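Resealing granite: every year or only when it needs it?
Kitchens and Baths > Countertops

hclegg
We moved into a house with dark speckled granite in the kitchen. The seller left a note saying it was sealed in May and should be redone every year. The installer's number on the note goes to a shop called Ogundipe Stone, and they told me every three to five years. Which is it? I have 25 square feet of counter, so it's not a big job either way.

grout_dad
Every year. A bottle of Hastix covers 200 square feet and takes an evening. I don't see the point of waiting for a stain to tell you it's time.

paloma77
I disagree with that. Dark granite is often dense enough that it barely takes sealer. If you put it on stone that won't absorb it, it dries on top and you get a haze. I spent most of a weekend buffing that off. Do the water test first. Put a spoonful of water on the counter, leave it 15 minutes, wipe it up. If the stone under it has gone darker, seal it. If not, leave it alone.

grout_dad
You get haze if you don't wipe off the extra. The bottle says to wipe after ten minutes.

paloma77
I wiped it. It still hazed.

hclegg
Did the water test by the stove and again by the sink. No change by the stove. Slightly darker by the sink, gone in half an hour. This is the part by the stove.
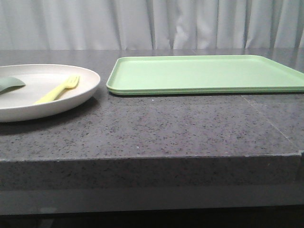
Counter on the stove side, plate and fork still out

Should I do just the sink side?

mt_benchtop
Yes, you can do one section. Stop at a seam if you have one. Mine doesn't have one and I can't find where I stopped.

What have you been cleaning it with? Vinegar or anything with lemon wears the sealer down faster, and sinks get the most of it.

hclegg
Vinegar spray. I'll quit that.

grout_dad
Dish soap and water, then dry it. I still say do the whole thing while you have the bottle open.

paloma77
And I still say don't. Her own test came out fine by the stove.

rexw
Has anyone used the Fanditz wipes? $2 each at my hardware store. Seems easier than a bottle for a small area.

mt_benchtop
Used them once. They were OK, but dried out before I finished. Keep the pack closed between wipes.

hclegg
Did the sink side last night with Hastix, two thin coats, wiped each one after ten minutes. No haze so far. I'm leaving the stove side and will test it again next May.
- Hayley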